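Birhane Textile Finishing, open day report
Visit date: 2022-04-30
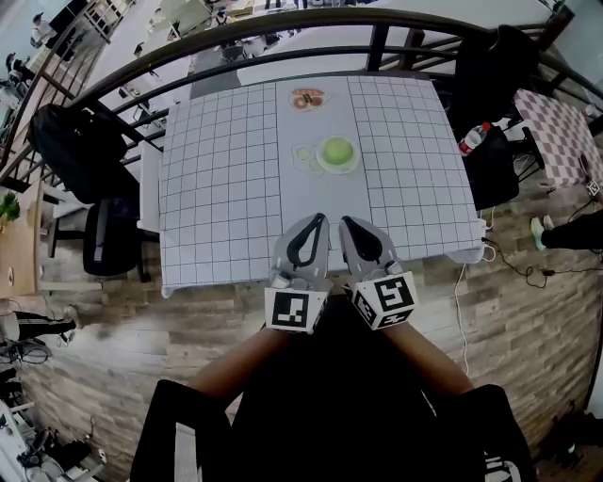

Getting there and registration

The works stands at the end of a service road behind the freight yard. Visitors were asked to report to the weighbridge office, sign a sheet and collect hearing protection. Groups left every half hour. Mine was the second of the morning and went off on time. Closed shoes were required, and two people in sandals were sent to the store for overshoes.

The site finishes and prints woven cotton and cotton blends for table linen, aprons and curtain lining. It does no weaving. Cloth arrives gray from Hider, the mill across the valley, on rolls up to 184 cm wide.

Preparation

The tour starts at the inspection frames, where incoming cloth is pulled over a lit panel and faults are flagged with a colored thread at the selvage. Singeing comes next. The cloth passes over a gas flame at speed to burn off loose fiber, then goes straight into a quench bath. The flame was lit but the line was stopped while we stood beside it, so I can't comment on the noise.

Desizing and scouring are done in one continuous range. The guide gave the last wash box as 99 °C, one degree under the figure on the board outside, which he said was out of date. Water from the final rinse is fed back to the first box. Heat recovery is by a plate exchanger that needs opening and cleaning every week. The spare plates were stacked by the door.

Printing

This was the part I had come for. There are 3 rotary screen machines, only one of them running. It was laying down a single-color check for a tablecloth order. Checks and grids look simple and are among the harder patterns to print well. Any stretch in the cloth turns the squares into oblongs, and any skew shows at once when the hem is folded against the line. A floral will hide several millimeters of drift. A grid hides almost none.

The operator controls this in two ways. The cloth is glued to a moving blanket before it reaches the screens, and a weft straightener upstream corrects bow and skew. The straightener is a Prirnix unit with curved and slanted rollers, adjusted by hand from a small panel. I asked about automatic correction and was told that it works on plain cloth but hunts on slub yarns, so they leave it off.

Pigment paste is mixed in a side room. Batches are weighed out to the gram, and a strike-off is printed and dried before each run. Strike-offs are kept for 2 years in flat drawers — a useful archive, and the one thing I would have liked more time with.

Curing and finishing

Printed cloth goes through a gas-heated stenter, which dries it, sets the width and cures the pigment. The pins on the chain leave the row of small holes you find along the edge of an unhemmed length. A soil-release finish can be applied in the padder just ahead of it. Table linen gets this as standard, apron cloth on request.

Shrinkage is tested in a small lab at the end of the hall. Marked squares are washed, tumbled and measured against a template. Results are written on a card that travels with the roll.

Making up and shop

Hemming is done upstairs on long tables. Mitered corners are still folded by hand. The outlet shop sells seconds under the Rovilar label, mostly with small print faults or off-width panels. Stock was good in square sizes and thin in anything long. Card payments only.

Practical notes

The full circuit has two flights of metal stairs and no lift. The print hall is warm and smells of binder, so leave your coat in the office. Photography was allowed everywhere except the paste room. The canteen served tea and rolls until noon. The next open day is planned for October, with booking through the office, and the guide expected a second print machine to be running by then.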